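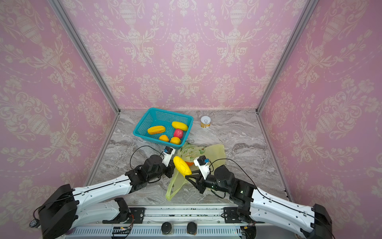 Clurkater Markt zieht um: ab November in der alten Druckerei

Clarusham, 4. Mai 2019. Jetzt also doch. Der Clurkater Markt verlässt den Parkplatz am Kanal und geht in die leerstehende Druckerei Vurnura. Start: November. Das hat Marktleiter Akihiko Katayama am Vormittag bestätigt, der Mietvertrag läuft erst mal fünf Jahre.

Platz ist für 74 Stände, bisher waren es 40. Die Halle hat 1317 Quadratmeter, dazu kommt der Hof, der aber noch gepflastert werden muss. Wer dort steht, zahlt weniger. Wieviel weniger, ist offen. "Die Preisliste kommt nach den Sommerferien", so Katayama.

Obst und Gemüse vorne am Haupteingang, Fisch und Käse hinten bei den Kühlanschlüssen. Blumen im Hof. Einen Imbiss wird es auch geben, Betreiber ist das Café Sakai aus der Bahnhofstraße, das seinen Laden dort behält.

Ärger gibt es um die Parkplätze. Am Kanal konnte man direkt neben den Ständen halten, an der Druckerei sind es nur 90 Plätze, die sich der Markt mit dem Baumarkt gegenüber teilt. Anwohner fürchten Falschparker in den Seitenstraßen. Die Stadt will eine Kurzparkzone prüfen, Ergebnis noch nicht da. Der Bus hält künftig vor dem Tor, Linie und Takt bleiben wie gehabt.

Neu auch: Plastiktüten sollen weg. Ab dem Umzug geben die Händler nur noch Papier aus, eigene Körbe und Taschen sind ausdrücklich erwünscht. Ein Pfandsystem für Netze ist im Gespäch. Einige Händler sind skeptisch, vor allem bei nassem Salat und Beeren.

Bis zum Umzug läuft am Kanal alles weiter, gleiche Zeiten, gleiche Stände. Händler, die einen Platz in der Halle wollen, müssen sich bis Ende Juni schriftlich melden, Formular im Marktbüro. Stammhändler haben Vorrang. Die Standpläne hängen dort ebenfalls aus, allerdings noch die alte Fassung ohne den Hof, die neue wird nachgreicht.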